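Complaining to Hanness: Frequently Asked Questions

Hanness is the viewers' and listeners' complaints desk for the Karnness, Radonjić and Hirnon channels. We read what you send us. Sometimes we read it aloud to each other, with feeling, but we do read it. The answers on this page cover most of what people ask before they write in, and a fair amount of what they ask afterward.
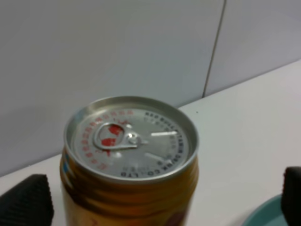
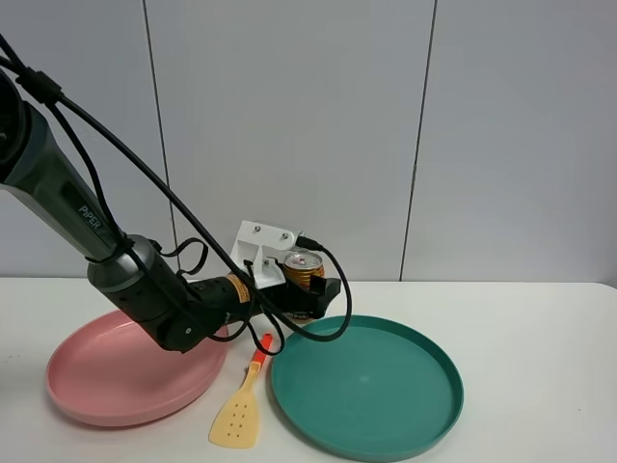
A drinks can seen from close up, and an arm marked PIPER over a white tabletop.

What can I complain about?

Anything that went out on one of the three channels, including trailers, weather and the bit of music before the news. The usual subjects are accuracy, fairness, bad language, privacy and harm to children. You may also complain that a presenter is smug. We will log it, but smugness is not covered by the code, and several attempts to define it have ended in raised voices.

I didn't see the show. Can I still complain about it?

You can, and plenty of people do. Please watch it first if it's still on catch-up. A complaint that begins "My sister-in-law tells me" tends to fall apart around the second paragraph, and your sister-in-law is welcome to fill in the form herself.

How do I send a complaint?

Use the online form or write us a letter. Tell us the channel, the name of the show, the day and the time. "Monday, after dinner" is a start, but households differ. If you can give the words that bothered you, do. You don't need to replace the rude ones with asterisks. We have heard them.

Is there a time limit?

Your complaint should reach us while the show is still available on catch-up. After that we can accept it only if you were personally named or shown in the program and had a good reason for the delay.

Do more complaints make a ruling more likely?

No. Last November a talk show host on Radonjić spent most of a segment insulting a guest who had already left the building. We received 2,684 complaints, of which 200 were the same message with a different name at the bottom, and one of those still said "insert name." The host was found to be within the rules on two points and outside them on one. A single well-aimed letter could have produced exactly the same result with a lot less typing.

Can you get someone fired?

No. We don't hire presenters, fire them, or choose their jackets. If a ruling goes against a show, the channel may have to broadcast a correction or an apology. What happens to the host after that is between the host, the channel and a number of lawyers.

Who decides?

A panel of three people, none of whom may have worked for the channel in question during the past two years. The chair is Tamunoemi Tamuno, who spent a long time producing live radio and is very hard to shock. Each member watches the whole program, commercials included, and writes a separate opinion before they talk to one another.

Will the presenter find out who I am?

We pass your complaint to the channel without your name unless you complain about how you were treated on air. In that case they will probably guess.

What if the presenter talks about my complaint on the show?

It happens. Hosts are allowed to disagree with a ruling, and some get a good week of material out of it. They are not allowed to identify you. If you think that has happened, send a new complaint and mention the old one.

I disagree with your decision. Now what?

You can ask for a review once. Tell us what we got wrong, such as a fact we missed or a part of the code we misread. "I am still furious" is understood, but it isn't grounds for review.

Can I send you a compliment about a show?

Yes, on the same form. There's no box for it, so please tick "Other." We forward them to the channel, where we're told they cause some confusion.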